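Aug 22, 2025 — First aid and small storage check, Hsiao building, ground floor and first floor

Checked by: Su-chen Wei
Next check: when the new supplies arrive from Steltdale
Marks used: OK / Fix / Replace / Ask

I follow the same list as in June. Where I write no comment, the point was good and I had nothing to add.

## 1. Access and signs

- [x] Green sign can be read from the corridor — OK
- [x] Nothing is stored in front of the wall cabinet — OK. In June there were two chairs.
- [ ] Cabinet key on the hook — **Fix.** The key was in the drawer below. Please put it back on the hook after use, also when you are in a hurry.
- [x] Emergency numbers posted next to the phone — OK, but the paper is yellow and one corner is torn.
- [ ] Floor plan shows the correct place of the kits — **Fix.** The plan still shows the old kitchen.

## 2. Portable boxes: outside

For the portable boxes I look at the handle first. A box can be full of good supplies and still be of no use if it falls on the stairs.

- [x] Handle sits firmly in both sockets
- [x] No cracks in the plastic near the sockets
- [x] Corners without sharp points
- [ ] Label with room number — **Replace.** The ink is washed out on most of them.

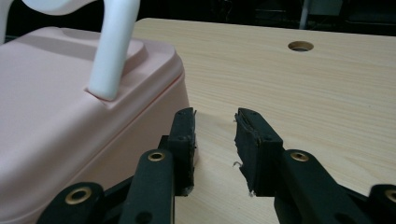 *Point 2: pink plastic with white handle.*

Please do not clean the outside with solvent. Warm water and a little dish soap is enough. Somebody used a strong cleaner on the box of room 49, and the surface is now sticky and collects dust. I marked it "Replace", but it can wait for the normal order.

## 3. Portable boxes: opening and closing

- [x] Latch opens with one hand
- [x] Lid stays up when it is fully open
- [ ] Lid closes without pushing the contents down — **Fix** in room 49. There is one bandage roll too many.
- [x] No tape, string or rubber band used for closing

The second point is more important than it seems. If the lid falls down while you look for a dressing, you need a third hand. I open every box on a flat table, wait a little, and touch the table lightly. A lid that falls at this test gets "Fix". 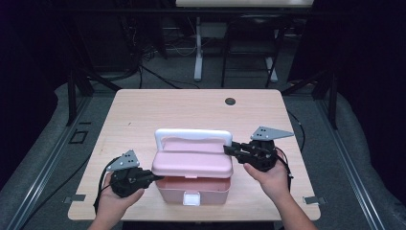
**Comments on points 3 and 4 — Su-chen Wei**

Some colleagues asked me why we don't put a small lock on the boxes, because plasters are disappearing. I am against it. A plaster costs very little and a locked box costs time. If plasters are used quickly, we should order more of them and ask what people are cutting themselves on. In the packing room the answer was the old tape dispenser, and it is on the repair list now.

## 4. Contents

- [x] Content list is inside each box
- [ ] Content list agrees with the contents — **Fix.** Two boxes have the list of the previous supplier.
- [x] Sterile packs closed and dry
- [ ] Expiry dates — **Replace.** Burn gel and eye wash on the first floor are past the date.
- [x] Gloves in two sizes
- [ ] Scissors with rounded ends — **Ask.** One pair is missing on the first floor. Does anybody have it?
- [x] No tablets or creams in the boxes
- [ ] No personal things in the boxes — **Fix.** I found hair clips, a bus ticket and a bag of cough drops.

I left the personal things at the front desk. They can be collected until the end of next week.

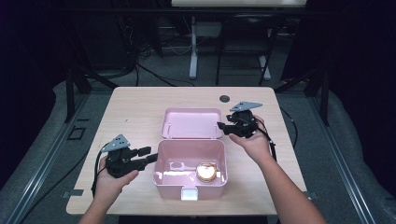 *By Su-chen Wei, ground floor and first floor*

The order for Osenia is ready, but I did not send it yet. The total is 3,715 and the limit without a second signature is 2,000, so I need either a signature or two separate orders. I prefer the signature. With two orders we pay the delivery twice.

What is in the order, in short words: eye wash, burn gel, gloves, new labels, rounded scissors and one replacement box. I also asked for the price of a larger wall cabinet from Jidavmont, but this is only a question and not part of the total.

## 5. Returning the boxes

- [x] Every box is back in its own room before I leave
- [x] Box stands on its base, not on its side
- [x] Nothing heavy on top of the lid
- [ ] Check card signed — **Fix.** The card on the first floor has no space left. New card needed. 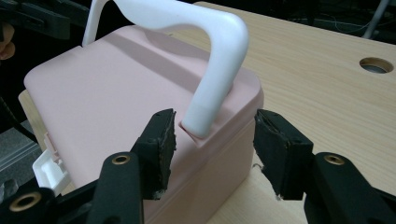

Hsiao reception answered on the same afternoon that the missing scissors are in their pen cup and will go back on Monday, and asked if the check card could be printed larger, since three people sign it with a thick marker. I will print it on a full sheet.

## Open points

| Point | Where | Mark |
|---|---|---|
| Key on the hook | Ground floor | Fix |
| Floor plan | Both floors | Fix |
| Labels | Most boxes | Replace |
| Box with sticky surface | Room 49 | Replace |
| Burn gel, eye wash | First floor | Replace |
| Second signature for order | Office | Ask |

The torn phone list is not in the table. I copied it again by hand — it hangs there now, and the extension of the night desk is also corrected.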